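Home Profile Threads Topics Log in

Hamdia Birhane
Thread: teaching an arm to handle a basket by remote control (1/17)
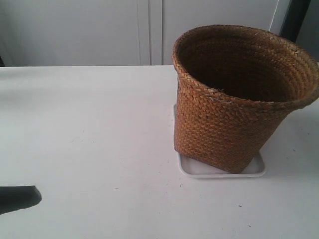 2/17
What the task is

Pick the basket up by the rim, lift it clear of the white tray, set it down on the open part of the table to the left. Then the reverse, back onto the tray. A person drives the arm from a second seat, the arm's motion gets recorded, and we train on the recordings. We call the task Gulik, after the street the lab is on.

3/17
The basket is woven and narrow at the bottom, wide at the top. I picked it for that shape. Most of what we had recorded up to then was boxes and cups, and the policy had gotten used to things with straight sides. A flared side pushes a finger outward if you grab too low.

4/17
We record with a leader arm. It's a small copy of the real one, with the motors slack, and you hold it by the handle and move it where you want. The real arm follows. There is a little lag, and you stop noticing it after an hour or so. New people fight it on the first morning.

5/17
The target for Gulik was 700 good episodes. We have 400 after two weeks. An episode counts as good if the basket ends up standing on its own with the gripper open and away from it. Leaning counts if it stays put once you let go. We argued about that one.

6/17
On leaning. This basket isn't stiff, and it doesn't always stand straight after you set it down. My first rule was upright only. I threw out a lot of recordings under that rule and then put them back, and I should have settled it before we started.

7/17
Where to grab. The rim has a thick coiled band around it and that's the best part to hold. One finger inside, one outside, close slowly. If you take hold of the wall below the band, the weave gives and you leave a dent. The dents stay, so the basket in episode 300 is a slightly different shape from the one in episode 3.

8/17
There are a few loose fiber ends along the front of the rim. I used to trim them. Now I leave them alone – the trimming changed how the rim looked to the cameras from one session to the next and I had no record of when I'd done it.

9/17
The tray matters more than I expected. It's white, the table is white, and the only thing separating them on camera is a bit of gray along the lip. Drivers are fine with this as long as they look at the real table. If they drive from the screen, they come down too early or too late.

10/17
So the rule at our place is that you drive by eye from the chair, and you look at the screen only for the last inch. Mamo, our other site, does it the opposite way, screen only, on the grounds that the policy will only have the cameras anyway. Their argument is reasonable. Their recordings are also slower.

11/17
Numbers, for people who asked. An average episode of mine runs a little under 20 seconds. Of the last batch I recorded, 196 were kept. Most of the ones I dropped were my own fault: closing before the inside finger had cleared the rim.

12/17
That mistake is worth describing. You come in from the left, the inside finger is meant to go over the rim and down into the opening, and it lands on top of the band instead. If you keep going, the basket tips. What you want to do is stop, back up, go higher, try again.

13/17
We keep the recoveries. An episode where the driver touches the rim, backs off and then gets it right is more useful to us than a perfect one. We don't keep the ones where the basket goes over and somebody has to reach in and stand it up by hand.

14/17
Vary the start. I move the tray by a hand's width or so between episodes and turn the basket a little. For the first 100 I barely moved it, and the policy we trained on those went to the same spot every time, whether the basket was there or not.

15/17
Crumbs and specks on the table: I wipe down at the start of a session and then leave it. A woven thing sheds. If you wipe between every episode you lose a lot of time, and the policy has to live with a speck or two in any case.

16/17
Breaks. Half an hour of driving, ten minutes off. My wrist decides this more than I do. The episodes I record in the second half of a long stretch have jerky stops in them and you can see it in the plots.

17/17
Next is the same basket with something light in it, then a stiffer one. The full set across all our tasks at Tolholm should come to some 3000 episodes by December. I'll post the success rates when we have them, good or bad.

Comments (4)

umunero_bench
Do you log which driver did which episode? We found two of ours had completely different approach heights.

Hamdia Birhane
Yes, by initials. Mine are the high ones.

pfwinder
Screen only for us too. It's miserable for a week and then it's fine.

k.oduya
What happens if you flip it and grab by the base? Narrower, should fit between the fingers more easily.

This site uses cookies to remember your login and your reading position. Accept Manage settings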